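Week 9 – Automation on the shop floor: who gets the time back?

Read before class: the Tresotell case file, pages 1 to 19. Skip the appendix, it's mostly sales material.

Tresotell runs a central kitchen at Hovska that sends out 3,000 meals a day. In March it put in an arm from Sosmont to sort and stack dishes. The pitch was that the dish room crew would be "freed up for better work." Keep that phrase in mind and look for the place in the file where the better work is named. I couldn't find it.

What the file does show:

The target went from 300 bowls an hour to 500. The arm doesn't reach that alone. A person stands next to it and takes whatever it drops or leaves.

Breaks used to be taken when the racks ran out. Now they follow the machine's schedule.

Two of the older workers who trained new hires were moved to packing. Their know-how about chipped rims and stuck stacks was never written down.

Hours lost to stoppages are logged as "operator delay." Ask yourselves who picked that label.

Oleksandra Hrynyshyn's interviews are the best part of the file. Her dish room people don't hate the arm. They're tired of being told it saves them effort by managers who have not done a shift beside it.

Software trials were done in simulation first, and the vendor's success rate comes from there. A rendered bowl beside a marble surface has no grease on it and no one waiting behind it. Treat the number with care – it may be true and still tell you little about Hovska.

For discussion: if a job loses its easy parts and keeps the hard ones, should the pay stay the same? Bring one case from a place you have worked.

Short response (one page) due 6th April.

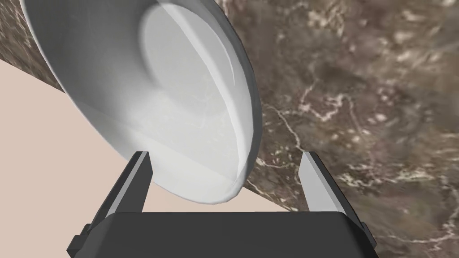 Yevhen Holovko wrote back on the draft of these notes that I'm too hard on the arm: his wrists gave out after years of lifting racks, and he would have taken the machine, bad schedule and all, if anyone had offered it to him.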